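Search this site Enter keywords Go

FROM THE SORTING TABLE

April has been kind to us at the Tuvbridge swap shelf, and I want to say a big thank you to everybody who dropped things off on Monday (even those of you who came at closing time with the car still running!). We took in 133 bags and boxes, our best showing so far, and the back room at Salletthorpe Hall smelled of crayons and old cupboards for the rest of the week.

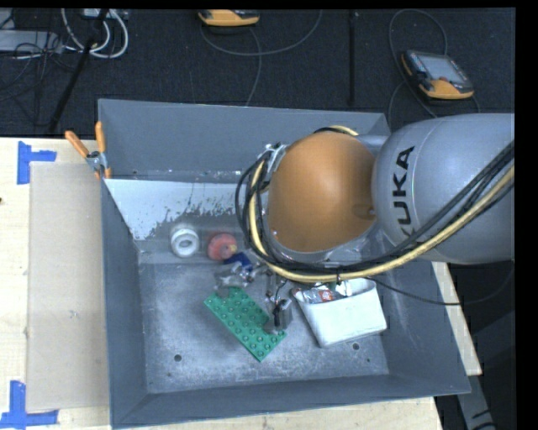 Odds and ends are what I love most, and they are also what takes up most of our time. A bag of sweaters more or less sorts itself, but the bottom of a kitchen drawer is another matter altogether, and we do see a lot of kitchen drawers. Rolls of tape, like the white one and the red-orange one at the back of the bin, go on the craft shelf as long as there's a decent amount left on them. Building plates with studs, like the green one, go in the toy tub by the window, where they never seem to last past lunchtime. Please do keep them coming, and if you have a few bricks to go along with a plate, tie them up in a bag together and some child will be very happy.

Now, a small plea about wrappers. We are always glad of clean boxes and jars, but crumpled packets and candy foil have to go out with our own trash, and the Fagundes people charge us 20 dollars for every extra pickup. A quick look through your bag before you leave the house would be such a help.
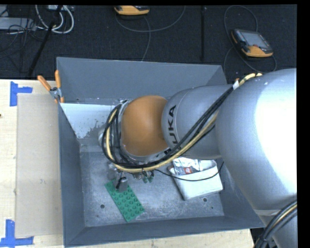
The toy tub could also use a bigger home, and we have our eye on the long shelves at Sturkov that come in at 600 dollars for the pair. The bake table has made a good start on that, and there will be lemon bars again next time. Doors open at 2, side entrance please, and bring your own bags if you can.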